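**Ticket 231: Nostari label printer, Bralbridge stores**

Prints the first label, then feeds 25 blank ones. Stores say it has done this since October and that they'd "got used to it".

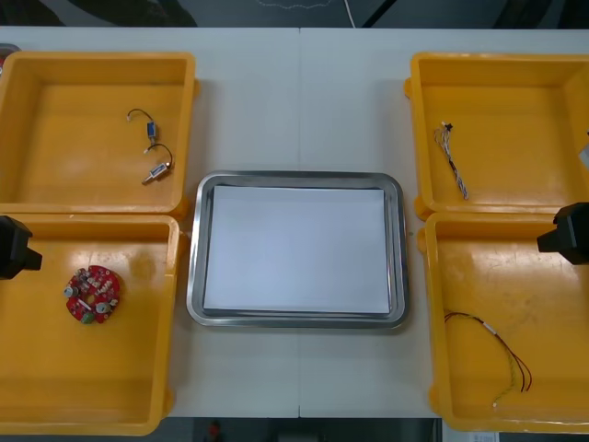
Does it do the same on plain paper labels? It's worse on those, if anything, and it beeps.

1. Turned it off and on. It sulked for 90 seconds and came back no wiser.
2. Cleaned the gap sensor and swapped in the Hutavmont roll. Blanks down to 2.
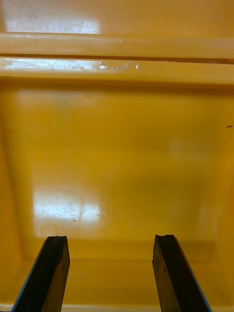
3. Label length was set for the old Gökçe stock. Corrected it, ran a full batch, no blanks.

Closed. The beep has been left for another ticket.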